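Hang the Mugs Where You Can See Them

Archana Maurya wrote in January that a mug tree is a waste of counter space. Her argument was that cabinets exist, mugs stack, and anything left out gathers dust. I have kept a tree next to the kettle for 11 years and I disagree.

Stacked mugs chip. I lost 4 that way in the Gidard apartment, all at the rim, all from pulling out the bottom one first. A mug on a peg touches nothing but the peg. It also drains better than one turned over on a towel, where the steam stays trapped underneath.

The stand doesn't have to be fancy. A wooden post, a round base and a few pegs will do. A green mug looks good against the wood.

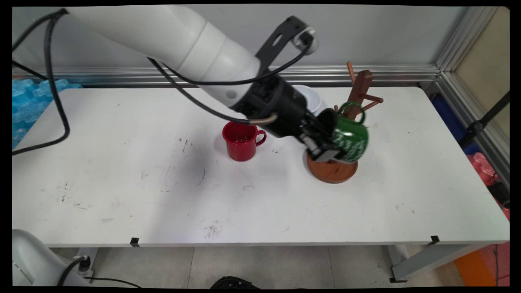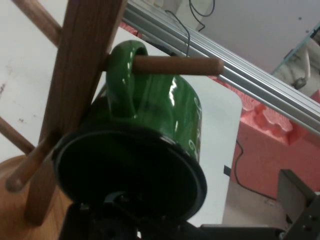

What to look for

Buy a tree with a wide base. The narrow ones lean as soon as one side is loaded, and a heavy mug will take the whole thing over. Check the angle of the pegs too. They should tilt up enough that a handle slides toward the post.

Archana is right about dust. My answer is to hang only the mugs that get used every day. The holiday set and the one from the Thakur reunion can stay in the cabinet. If a mug has been on its peg for a month without coming down, give the peg to another one.

Savita Solanki hangs hers under a shelf on hooks, and that works if you own the shelf. I rent.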